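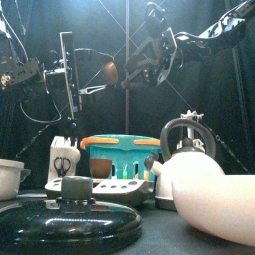
Bench 2, kitchenware station. Two arms above the basket and drainer tray, kettle to the right.

WORKPLACE INSPECTION CHECKLIST — ROBOT HANDLING BENCHES
Site: Candura, Starnitz returns hall
Date: 2020-02-15
Inspected by: Lesego Msimang
Present: Ritu Maurya (bench lead), Bülent Toprak (maintenance), Chaminda Munasinghe (staff safety rep)

Ratings: OK / Action / Not checked

1. Guarding and access

1.1 Floor line visible on all sides of the bench — OK
Line is 700 mm out from the bench edge. Repainted in June.

1.2 Stop button within reach of the operator's stool — Action
Button works. Reach is fine for Chaminda, too far for Ritu when seated. Bülent to move the bracket to the near leg of the bench.

1.3 Arms stay stopped after reset until start is pressed — OK
Tried three times, same result each time.

2. Arms, grippers and cables

2.1 Gripper fixings tight — OK

2.2 Cables clear of the items being handled — Action
The black cable under the left arm hangs in a long loop. No wear found on it. I would still like it clipped higher, as taller stock is coming to this bench.

2.3 Arms cannot touch each other at full reach — Not checked
Both grippers work over the middle of the bench. Bülent has the settings for the limits but not the test sheet. To be done before the next visit.

3. Items on the bench

3.1 Sharp items controlled — Action
The bench has a knife block and black scissors. Rule agreed with Ritu: no loose blades on the robot benches. Knives are sorted by hand at bench 5, with gloves.

3.2 Kettles and pots empty before they go on the bench — OK
Operators tip them out over the sink first. Keep this on the start card.

3.3 Items set back from the front edge — Action
The pot lid is right at the front with its knob up. Move it back or put it in a crate. Spare crates are under bench 4.

3.4 Bowls and small items fit the gripper — OK
Brown bowls only for now. Glass stays with the hand sorters.

4. Work and people

4.1 Lifting — OK
Before the arms came in, one person on this bench lifted each piece from tote to tray, up to 300 pieces a shift. The operator now loads the bench and clears faults. Two people have told Chaminda their shoulders are better for it.

4.2 Standing and sitting — Action
Less lifting, but a lot more sitting and watching. Ronja Løken did a full half-shift without leaving the stool. Ritu to swap people between robot and hand benches at each break, starting with the next rota.

4.3 Pace — Action
The screen shows a target of 290 pieces and turns red below it. Operators said they feel pushed to reach in and clear a stuck item without pressing stop. This is the point I am most concerned about. Take the red off the screen, and count fault time separately from work time.

4.4 Training — Action
Of 39 people on the rota, five have not had the fault clearing session. They are not to work alone on benches 1 to 3 until they have.

4.5 Job changes explained to staff — OK
Chaminda asked for the new duties in writing. Ritu has handed out the sheet — grades and pay are unchanged on it, and hand sorting stays as a post.

Carried over from last visit
Lighting at bench 3: closed.
Noise from the Trorkum conveyor: still open, waiting for the supplier.

Actions 1.2, 2.2 and 2.3 to Bülent. The rest to Ritu. Copy to the staff board by the canteen door.

Signed: L. Msimang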